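Gatavard Reuse Shop – News from the Back Room
12 June 2019

Cups, tape dispensers and the things that go in the gray bin

Hello again to all of you, and thank you for being so patient while we got this one out the door. The last newsletter was almost entirely about furniture (the sideboards, and then the other sideboards), and several of you wrote back very kindly to say that you had enjoyed it but that you mostly come in for the small stuff. Fair enough! So do we, if we are telling the truth. This time it is small stuff from top to bottom, and I have let myself go on a bit.

For those who are new, the small things at Gatavard live along the Surville Street side of the shop, on the low shelves under the windows. What you see out there is the tidy end of it. Before anything gets a shelf and a price sticker it has to come through the back room, where the mixed boxes are opened, and a mixed box is a wonderful and terrible thing. People clear out a kitchen drawer and a desk drawer on the same afternoon and it all goes in together, so you get egg timers in with the staplers and a nice old cookie cutter wrapped around a ball of string. In the spring we went through 212 of these boxes. I know the number because I wrote it on the wall calendar, a stroke for every box, and then had to buy a new pen.

Let me start with cups, which are the thing I get asked about more than any other. We get a great many plastic cups and tumblers, the see-through kind people buy for picnics and birthday parties and then keep for years at the back of a cabinet. I am very fond of them. The green ones go first, always, and I could not tell you the reason, except that they look so cheerful with lemonade in them. Clear ones are slower to sell, but they are the ones the school on Nodow Road likes to have for paint water and for growing beans on the windowsill, so please keep bringing them in. Blue is fine. We have had enough of the brown ones with the bumpy sides to last us until everybody's grandchildren are grown.

What I would ask is that you hold a cup up to the light before you pack it. Fine scratches don't matter at all, and a little cloudiness is just what happens to a cup that has been loved and put through a lot of dishwashers. A crack is another story, even a small one running down from the rim, and those we can't put out. Run your finger around the edge. If it catches, the cup has done its work and can go. And please, please don't stack wet cups inside one another and tape them up in a box! We had a tower of tumblers this winter that had sealed themselves together so firmly that it took a bowl of warm water, a bowl of ice and most of a lunch hour to get them apart. Dry them first, put a sheet of newspaper between each one, and they come out as easily as you like.

Now, desk things. I have been hoping for an excuse to write about tape dispensers, and here I am giving myself one. You would think there was nothing to say about them. But the plain dark plastic kind turns up in nearly every office clear-out, and it is one of the most useful things we sell, particularly in the run-up to September when the students come to town and discover that they own nothing to stick anything up with. Before we sell one we check the little wheel in the middle (it gets lost more often than you would believe, and a dispenser with no wheel is only a paperweight), we check the teeth, and we clean off the gum. Old tape gum comes away with a dab of cooking oil on a rag and a good wash afterward with dish soap. Put a fresh roll in, pull off a strip, and if it tears cleanly, out it goes on the shelf.

If you have one at home with the wheel missing, bring it in anyway. We keep a cookie tin of spare wheels and there is a fair chance that one of them will fit. There is also a fair chance that yours is in the tin already.

Then there is everything else, the bits with no proper name. Every box has a few of them at the bottom. Parts of toys, the top of something, a nozzle, a knob with a point on one end, a thing that was surely important to somebody once. For a long time we had these in shoeboxes, and the shoeboxes split, and we moved on to baskets, and the small pieces worked their way into the weave. What has done far better for us is a big open metal bin with sloping sides. You can tip a whole box into it without a thing rolling off onto the floor, and the slope brings everything down to the bottom where you can get at it. Metal does get scratched, and ours looks as though somebody has been ice skating in it, but it wipes down in a moment and it doesn't mind being leaned on.

The rule we have settled on is to put only a few things in at a time. It sounds slow, and I was against it at first, having been brought up to believe that the way to sort a pile was to make a bigger pile. But when there are only a handful of objects in front of you, you really do look at them. You see that the cup is a good cup. A heaped bin just makes you tired, and a tired person says "oh, throw it all out" and that is how a perfectly nice tape dispenser ends up in the trash. 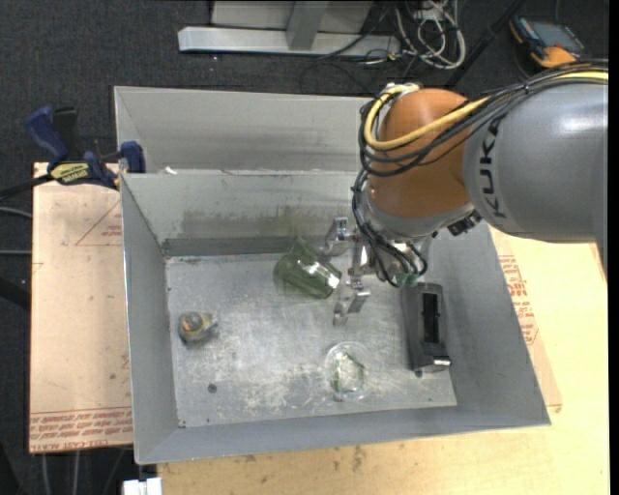

While we are on the subject of mixed boxes, I would like to say a word about labels. You don't need to write a list of the contents, and some of you have been doing exactly that, in beautiful handwriting, with underlining. We love it but we don't want you to lose an evening over it. "Kitchen" or "desk" or "mostly toys" on the lid is plenty. If there is something breakable in the box, write that on the top and on one side, because boxes get turned around on the cart. And if you honestly have no idea what is in there, a question mark will do very nicely. Those are the ones I open first.

A few dates and odds and ends to finish off the page.

The small things sale will be held at Sárközi Hall again, in September, and this year we have the long room as well as the front one, so there will be space to move around without apologizing to everybody. We have 121 tumblers washed and put by for it already and there will be a separate table of desk supplies, with the dispensers at the end nearest the door. Everything on the tumbler table will be the same low price. Bring your own bag, or better still a box with some newspaper in the bottom.

Thanks to a very generous collection at the spring fair, we have 2,000 dollars toward the new shelving on the Surville Street side. The shelves will be deeper than the ones we have now, and a row of cups will be able to stand two deep without the front ones ending up in somebody's sleeve.

The back door on Nodow Road is open for drop-offs from 9 in the morning. If you come by car, pull up past the yellow line so the bakery van can get out, and ring the bell twice (once is the bakery). Boxes you can lift comfortably by yourself are the right size. If you have bigger ones, leave them in the trunk and we will come out with the cart.

And one last request – if any of you has a spare lid for a round cookie tin, the medium size, the one on our wheel tin has gone missing and I have been covering it with a saucer.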